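# Chairs, mostly: the August clear-through at Brotisberg

We have got into the habit, each August, of going through every seat in the building before the evening classes start up again, and each year I tell myself I will write a few lines and then write far too many. So put the kettle on. The workroom at Brotisberg is long and low, with the windows all down one side, and for two weeks it fills up with chairs until there is only a narrow path from the door to the sink. I am very fond of it in that state.

There are three families of chair in the house, and they could hardly be less alike. I have gone through them in the order we tackled them, which was the order in which they were nearest the door.

## The Likari stackers

These are the plain ones from the main hall, and we own 200 of them, which sounds a great many until there is a concert on and people are perching on the radiators. They come down in stacks and go back up in stacks, and in between they each get a wipe with warm soapy water and a quick rock from side to side on the flat bit of floor by the window. Most pass. The ones that don't are put by with a bit of string round the leg, and we get to them at the end when everyone has had something to eat.

The feet are what go first on a Likari. A worn foot makes the most dreadful squeal on the hall floor (always in the quiet part of the programme, of course!) and so we keep a tin of spares on the shelf and change them without too much fuss.

## The Koletti armchairs

Fifteen would be generous – no, I have just been down to look at the list and 15 is right, if you include the one in the office that no one will give up. They are the soft ones from the reading room, and they are heavy, and it takes two people and a certain amount of good humour to get one round the corner by the stairs. We brushed the seats, washed the arm covers and turned up a lovely assortment down the sides: pencils, a thimble, a bus ticket, one very good glove.

I had hoped to have two of them re-covered this year, but the cloth I wanted has gone out of stock and I couldn't warm to any of the others. They will do another winter as they are. Old cloth has a way of being more comfortable anyway, I think.

## The Prins swivel chairs

Now these are the fiddly ones, and I confess I look forward to them. They live in the sewing room and the office, they get more use than anything else we have, and they gather thread like nothing on earth. The tops are easy enough and take no time at all. Underneath is where the hours go, and I would urge anybody with a swivel chair at home to have a look at the bottom of it one day, preferably sitting on the floor with a cushion and a decent lamp.

I start under the seat and work down. A soft paintbrush gets the fluff out of any ridges along the rim, an old toothbrush does for the corners of the bracket, and after that I go over whatever screws I can reach, just to feel that they are snug and no more than that.
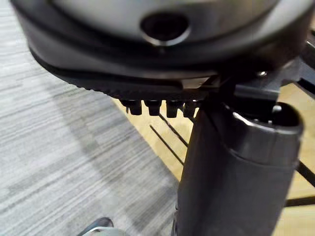 The column gets a dry cloth and nothing else, as I was taught never to put oil on one, and then it is on to the castors, with a pair of small scissors for the thread. You would not believe the colours that come out. One year I kept them all in a jam jar on the windowsill, and very pretty they looked too.

## Putting it all back

The last afternoon is my favourite. The doors are propped open, the stacks go rumbling off down the corridor, and the workroom slowly turns back into a room. We put the new labels on as we go, and this year the numbers ran up to 1478, which takes in the tables and the coat stands as well and is still, I am quite sure, missing a footstool.

If you come across a chair that wobbles, do please tie a bit of string to it and leave it by the workroom door. There is a ball of string on the hook just inside.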